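ok so the rent letter came. 2,181 a month starting January. I read it standing up in the hallway like it was a medical result

for anyone new, I'm in the Soltora building on Brondthorpe, second floor, 23 units. been here since before the new owners

they want 80 more for "amenities." the amenities are a bike rack and a lobby that smells like paint

I called the office. on hold so long I made soup. ate the soup. still on hold -- the hold music is one song

Mi-kyung Myung upstairs got the same letter but a diffrent number. so everybody please compare letters before you sign anything!!

things to check: your renewal date, who pays water, wether the parking fee is in there twice. mine was in there twice

tenant meeting Wed 25 July, 7pm, laundry room. bring the letter, bring a chair

also looked at a place over in Uvolard. cheaper but no bus after 9 and the kitchen has 2 outlets total. so no

anyway. signing nothing till the meeting. more after 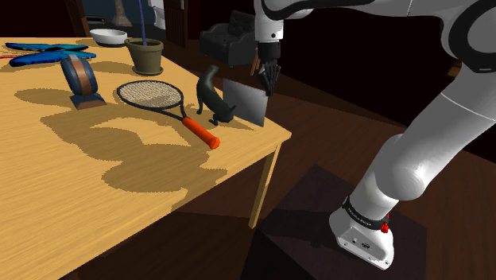
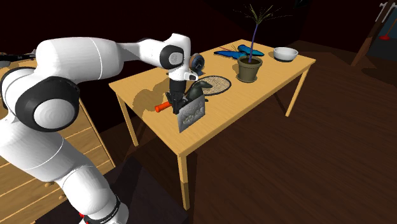
light wood table, dark wood floor. still my favorite combo for wherever I end up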